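# Gripper reports "object held" but the mango isn't in the fingers (simulation)

**mtruscott**

I'm setting up a pick-and-place job in simulation before we get time on the real arm at Ruramby. White six-axis arm, black two-finger gripper, two tables, one mango and one teal mug lying on its side. The arm is meant to pick up the mango, move it clear of the mug and put it down. The mug is only there as an obstacle.

I ran 1,000 attempts over a couple of nights in May. The log says 600 of them were good grasps. When I started looking at saved views, a lot of those "good" ones didn't look good to me. In some the mango is up in the air but not between the fingers. It's out past the end of the gripper, against one fingertip at most.

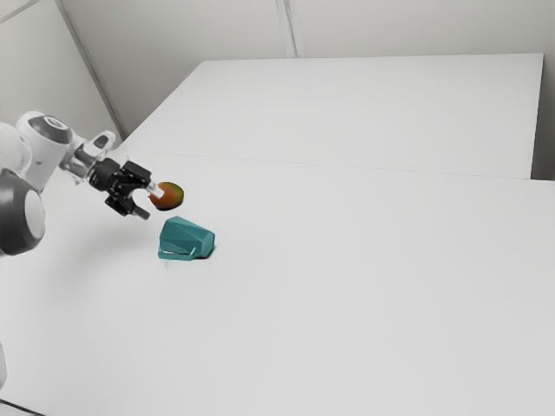
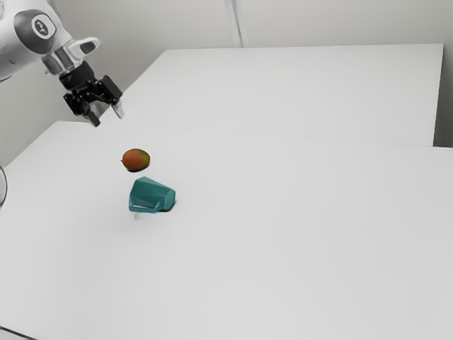
*First view: mango off the table, gripper open. Second view: mango on the table near the mug, nothing in the fingers.*

The gripper is set to close before any lift. My success check is the height of the mango. If it is above the tabletop by more than a set amount at step 2,399, the attempt is counted as good. I don't check finger position at all.

Things I have tried:

- raising friction on the fingertip pads (no change)
- lowering the closing speed (a bit fewer, but still there)
- moving the mug further away (fewer again, which I don't understand)

Is this a fault in the gripper model or in my check? The same program is supposed to go on the real arm afterwards and I don't want it swinging around thinking it has hold of something.

---

**Szabolcs Farkas**

Both, I think, but fix the check first.

Height on its own tells you the mango isn't on the table. It doesn't tell you the gripper has it. A mango that has been squeezed out and thrown will pass if you happen to sample it on the way up or down. I'd ask for all of these before counting a grasp:

1. Contact on both finger pads, on opposite sides of the fruit.
2. Finger gap close to the width of the fruit. If the fingers are fully open or fully shut, it's a miss.
3. Mango staying put relative to the gripper for at least half a second after the lift.

Then rerun your saved attempts through the new check if you kept the contact data. If you only kept the height you'll have to run them again.

As for why the fruit gets thrown, look at the collision shapes. A mango is often given a rough hull that is a bit bigger than what you see on screen. When the pads close on it they overlap the hull, and the solver pushes the two apart very hard in one step. Slower closing helps a bit, which matches what you saw. Smaller time steps help more. Also put a limit on the closing force if you haven't got one.

The mug could be the same problem again. If its hull fills in the gap at the handle, then it's a bigger solid lump than it looks, and the mango or the lower finger can get wedged against it. Turn on the collision display and look at the mug from the side.

On the real arm, don't carry the height check over in any form. Use finger position and motor current, and have the program stop if either one says the grip is gone during the move. Run it at low speed with the fence closed until you've seen it stop properly on an empty grip. Do that test on purpose, with no fruit on the table.

---

**dkowal_7**

We had something like this on the Zadier cell. Turned out gravity was switched off on one of the objects from an earlier test. Worth a look, takes two seconds.

---

**mtruscott**

Gravity is on for both, I checked that first thing.

Szabolcs, you were right about the mug. The hull was a solid block with the handle gap filled in, and it stuck out past the visible edge on the mango side. The mango hull was slightly too big as well. I've replaced both and halved the time step. I didn't keep the contact data, so I'm running the whole lot again with the three conditions. I'll put the new number here when it finishes.

---

**Ilse P.**

Just adding to the above, save the finger gap and the commanded gap as two separate columns. We only logged the command for months, and that says "closed" whether there's anything in there or not.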